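Learning to touch-type: evening course at the Clukavham library

The Midico typing course returns to Clukavham library in June. It runs for 10 evenings, costs £40 and has 31 places. No experience is needed.

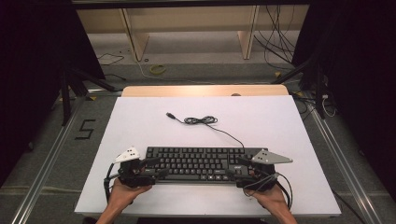 Each evening lasts an hour and ends with a short timed exercise. Most beginners are slow for the first few weeks, and a little practice at home helps more than one long session. The Sezer workbook is included in the price. Anyone who came last year can bring their old copy and pay £10 less.
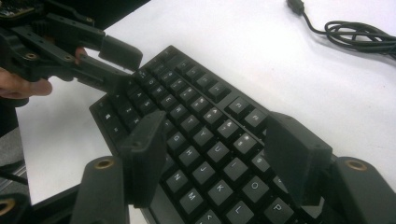

The first two evenings cover posture and the home row, and after that we move on to the rest of the letters. Left hand first, then right. The right index finger has the most to learn, with H, Y, U, J, N and M all close together, as on the black keyboard in the photo, and we give it an evening to itself.

The Plondness bus stops outside the library. Book at the front desk or by post. Bookings opened on 22/02/2018.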